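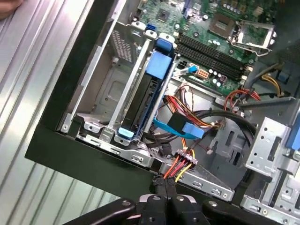 Hardware > Shop Floor > Interviews

May
By Thierry Arnaud

Filed under: Repair & Refurb, Robots at Work

Baltazar Barrera runs the teardown benches at Starkmont, a refurbishing shop that takes in old office computers, pulls what can be reused and sends the rest for scrap. For most of the past year he has also been trying to find out how much of that work a robot arm can do. His short answer is "some of it, slowly." The longer answer has a lot to do with wire. Open up a desktop tower with the side panel off and you get red, orange, yellow and black supply wires bunched together, a flat blue data cable wandering off toward the drive cage, and black-sleeved cables that the gripper has to pinch and hold clear of everything else. "People think the hard part is the screws," Barrera said. "Screws are fine. A screw stays where you left it."

He has worked in repair for most of his adult life, first on copiers and then on PCs. He doesn't have an engineering degree and said so twice before I had my notebook open. The arm at his shop runs on software from a small firm called Sidix, and his part is to tell their people what a good teardown looks like and when the arm is about to wreck something.

I asked what it can do today without help. He thought about it for a while. "Take out a drive, if it's a case it knows. The ones with a plastic latch, it pushes the latch, it slides the drive out. Memory it can do on a good day. After that I'd want to be standing there."

The shop keeps a log of every attempt. In the last batch there were 108 drive removals on one model of case, and the arm finished 70 of them with no one touching it. Barrera does not think that is a bad number. He also doesn't think it is a number you can run a business on. A person at the next bench would get all of them and be done before lunch.

"What happens with the other ones is mostly cable," he said. "It grabs the right cable and a second one comes with it. Or it lets go too early and the cable springs back over the latch. I do that too, but I just move it with my other finger. I don't even know I did it."

Connectors are the next problem. The big multi-pin power plug has a clip that must be squeezed while the plug is pulled, and on a machine that has sat under a desk for years the plug can be very tight. A person rocks it a little from side to side. Barrera said the arm has been taught to rock it too, but it has a hard time telling a plug that is stuck from a plug that is still clipped. Pull on the second kind and you can bend the board. He has a shelf of bent boards.

He is more careful still about processors. Once the bracket is open and the pins of the socket are showing, he keeps the arm away from that side of the case. "One cable end dropped in there and the board is scrap. I'm not going to find out how often it happens."

We talked for a bit about other kinds of work. Starkmont shares a building with Joly, a commercial laundry, and the people there ask him most weeks when they can have an arm that folds. He tells them to look at his wires. Cloth and cable give you the same trouble, he said, since neither one has a shape until you pick it up, and then it has a different one. He would put dishes ahead of laundry, and wiping a table ahead of both.

At home he owns a robot vacuum and likes it. It gets stuck on the fringe of a rug. "So there you go," he said. "String again."

I asked whether his coworkers worry about their jobs. Some did at first, he said, and one still won't work the bench closest to the arm. The shop took in 822 towers last quarter and was behind the whole time, so nobody has been sent home. If the arm could clear the easy models overnight, he would move people over to testing, where the backlog is worse. He would not promise anything past that. "I don't own the place."

Sidix wants to try a new set of fingertips over the summer, narrower ones that can get behind a connector. Another company, Mistis, has offered the shop a second arm on loan, so one could hold the cables back while the other worked. Barrera likes that idea better. He uses both hands himself.

Before I left I asked him how long until the arm could strip a whole tower, any tower, from lid to bare metal. He said people keep asking him for a year and he won't give one. Then he went back to his own bench, where he had a case of his own half done.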